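Folding Towels So the Stack Stays Up

Every towel in this house used to be folded by whoever was standing nearest the dryer, in whatever style that person had inherited. The result was a shelf that looked like a geological survey and came down about as often as a cliff does. 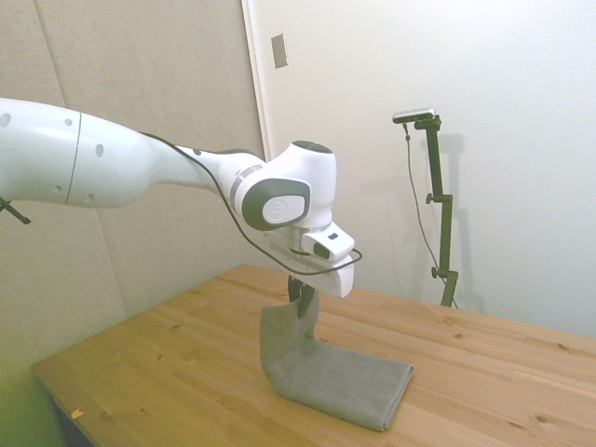 A towel is a rectangle, and you would think the rest would follow. It doesn't. Towels shrink more one way than the other, the hems tighten up before the middle does, and by their second year most of them are shaped like a map of Ohio. Some of what follows is about dealing with that, and some is about being less fussy than the magazines want you to be.

Get off the bed

Beds are soft. You smooth one half and the other half sinks. Use a table, the kitchen one if that's all you've got, wiped and dried first. Bare wood is good because the towel grips it a little and stays where you put it. If yours is rough enough to snag loops, lay a sheet over it and stop using it for crafts.

Shake, then fold

Take two corners and snap the towel hard, once or twice, away from the lamp. Do this while it's warm from the dryer if you can. Line-dried towels need it more, being closer to plywood.

Corners first

Bring corner to corner and let the edges do what they like. When they don't match (they won't), put the extra on the side that ends up inside. I spent years lining up the hems and wondering why the middle bulged. If a fold goes crooked, pick up one end by the corner and lay it down again. Tugging at the whole thing just moves the lump somewhere you can't see it.

Which fold

For bath towels, lengthwise in half, then in thirds. The thirds give you a rounded front with no loose edges, and it's the rounded front you want facing out.

Hand towels, in half and in half again. Thirds make them too thick for their size and they roll off the pile like logs.

Dish towels I fold flat and stand on end in a drawer, so I can see the ugly ones and take those first.

Washcloths go in a basket, unfolded. I have 2,000 better things to do on a Sunday.

Measure the shelf once

Fold one towel, put it on the shelf, and see if the door shuts. Then fold all the others to match. Do it the other way around and you'll be refolding the lot, muttering. Our hall cabinet is a Cunitz, which was evidently designed by someone who dries off with a napkin, and it took me four tries to find a fold that cleared the hinge.

How high

Eight hand towels to a stack, or five bath towels. Past that you are building something. Clean ones go in at the bottom, or the same two towels get used until they're transparent while the rest age quietly like wine.

Gray towels

They hide a great deal, and that is both why people buy them and why you should wash them on schedule instead of by eye. Go easy on the fabric softener too. It leaves a coating, and a coated towel just pushes the water around your back. A cup of white vinegar in the rinse now and then will help, and no, you won't smell of salad.

Retirement

When the hem goes, the towel goes – to the garage, the dog, or the space under the sink that drips. Fold those any way you please. Mine are in a bucket.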